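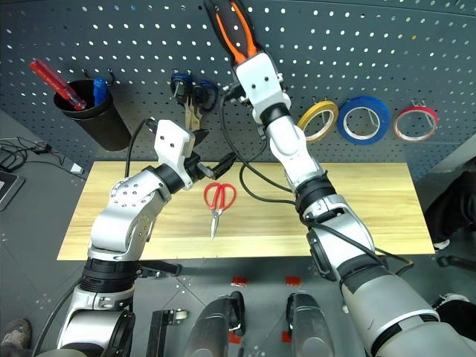

Who is playing the late set at Ulloa on Monday nights? A four-piece called Veltudine, led by singer and guitarist Oriana Urrutia, and they have held the slot since June.

The band started as a duo. Urrutia and drummer Declan Daly played two-hour sets of old boleros and surf tunes for whoever was eating at the bar. Bassist Milagros Cabral joined after sitting in one night, and Gisela Lagos came along on accordion a few weeks later. The room holds 134 people, and on most Mondays there is a line by nine.

Their first record, Diser, has 23 minutes of music on it. Urrutia wanted it short. "We cut the slow ones," she says. "People can hear the slow ones at the club." They pressed 449 copies and sell them from a table near the door.

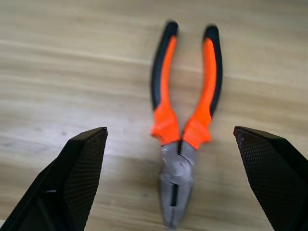 Lagos plays an accordion that belonged to her uncle, and it takes some looking after. Two of the reeds were replaced last winter, and one strap bracket still works itself out of line. She does the small repairs at home between shows. Pliers with orange and black grips, like the ones shown here, are enough for the bracket. The reeds go to Domenica Steiner, who has a shop across the river and also tunes the piano at Ulloa.

The live set is louder than the record. Daly plays with heavier sticks, and Cabral takes a long solo in "Prerkex," the instrumental that usually closes the first half. Urrutia sings the second half mostly in Spanish and takes requests if she knows the words.

Music starts at 8:30 p.m. There is no cover before eight, and the kitchen stays open until the band is done.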